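Notebook, bench 2, Wednesday
Stem bundles and vases, continued from July 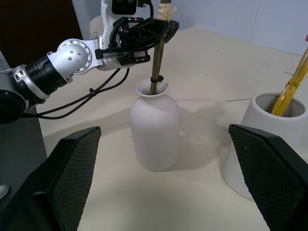 Picking up where the July pages stop. The open questions were binding position, neck clearance, and whether the olive-green bundle can stand in the small vase without a frog or any filler. Kwak wants the table pieces to go out as two separate parts, vase and bound bundle, so that the person receiving them has one thing to do and cannot get the spread of the stems wrong.

Materials on the bench: matte white ceramic vase, short neck, flared lip. Wider white cylindrical pot with the thick rim. Olive-green stems, bound with beige tape near the top and a black zip tie lower down. Golden-yellow stems, bound with thin gold wire. Stems are from Imex, vase and pot from Landell. The beige tape is the Jetwood roll, opened last week.

Zip tie position. It has to finish above the lip. In July I set it lower and it went down into the neck, where the tab caught on the inside edge and the whole bundle sat crooked. Moved up, it stays clear and the tab can be turned to whichever side faces the wall. Efthymia Katsaros suggested using the tie as a depth mark as well: lower the bundle until the tie is just over the lip, then stop. I tried this on four bundles and it works if the cut ends are level. If they are uneven, one long stem touches the floor of the vase first and the rest hang. Trim the ends against the bench stop after binding, never before.

Tape. The top binding is only there to keep the stems together during handling. Two turns were too few and the tape crept upward when the bundle was gripped below it. Three turns hold. More than that makes a visible collar. Overlap the end by a finger's width and press it down with the back of the scissors. The adhesive leaves a residue on the green coating if the tape is removed after a day or so. Isopropyl takes the residue off but dulls the coating, so a bundle that needs rebinding should be taped over the same place.

Neck clearance. Dry fit only. The narrow opening is the limiting dimension and the Landell pieces vary more than I would like. I gauged a carton of 50 with the turned plug. 4 would not pass it, all with a ridge of glaze on the inner edge of the neck. Set aside with a pencil cross on the base. They can probably be rubbed down with a diamond pad, but I have not tested whether the rubbed area shows from above.

Wide pot. Different problem. The golden-yellow bundle does not get any support from the opening and leans against the rim. The lean looks acceptable and Kwak may even prefer it, but the direction is not repeatable. Options:

a) foam disc in the base with a hole cut off center
b) second wire wrap lower down, to stiffen the bundle
c) leave the lean and put a dot on the pot for orientation

I favor (a). The disc is hidden once the pot is on a table at normal height. (b) adds time and the gold wire is the most expensive thing on the parts list. To be raised with Efthymia before any foam is ordered.

Wire. Twist ends go to the back and get folded flat under the last wrap. Found two in the July batch with the ends standing out far enough to snag a sleeve.

Quantities. Kwak's first call is for 1,000 table sets. Imex sells the green stems in lots of 2,000, so the number of lots depends on the final stem count per bundle, still not fixed. I have asked for a decision by the end of the week. Zip ties are not a constraint. Tape might be, as the Jetwood roll is going down faster than calculated. Check the shelf before quoting a date.

Bench. The pale top marks easily and the smudges transfer to the matte glaze, which does not wipe clean as well as the shiny sample did. Wipe the table down before the vases come out of the carton. Thin dark bits also collect toward the back of the table. They cling to the tape if the roll is put down on its side. Stand the roll on the peg.

To do:
Rub down one rejected neck and look at it under the window.
Cut two foam discs from scrap, different hole offsets.
Make a proper depth stop for trimming, replacing the clamped block.
Ask Landell if the inner edge of the neck can be sponged before firing.
Get the stem count from Kwak in writing.

Added 4:40 p.m. Rubbed neck done, coarse pad then fine. Plug passes. A faint gray ring is visible from directly overhead and hidden once the bundle is in. Left on the sill for Efthymia to judge in daylight.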